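tilska-wires: README

Hi, I'm Signe! I've been building a two-arm wire-handling setup in our shared workshop, and this folder holds the recordings that go with it. There are 2,796 clips so far – wires are bendy little things and I wanted plenty. The files are in 2 folders, wrist and overhead, and matching names go together. If a wrist clip looks a bit soft toward the edges, so do all the others.

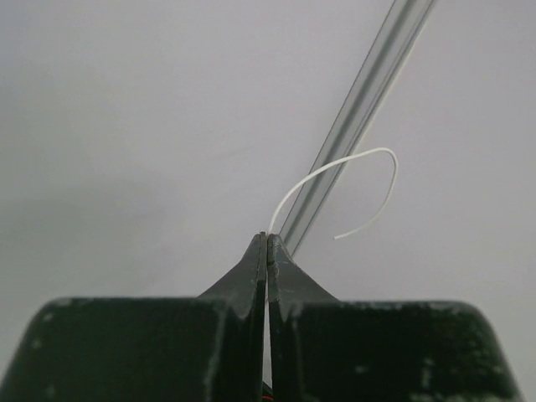 Wrist view, white wire in the fingertips.

Please start with the overhead folder if you're new to this, it's much easier to follow which arm is which (left is Holst, right is Luscombe, and yes, the scripts use those names too). 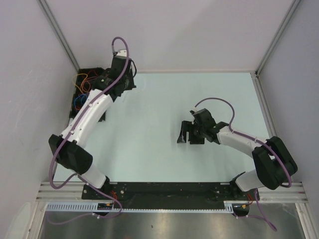 Flodmont, 9 January 2022

I split off 140 clips for testing, so please don't train on those! Aiguo Qian wrote the loader and Bimla Rawat checked my labels. Still on my list: fix the timestamps and tidy up the color names in labels.csv.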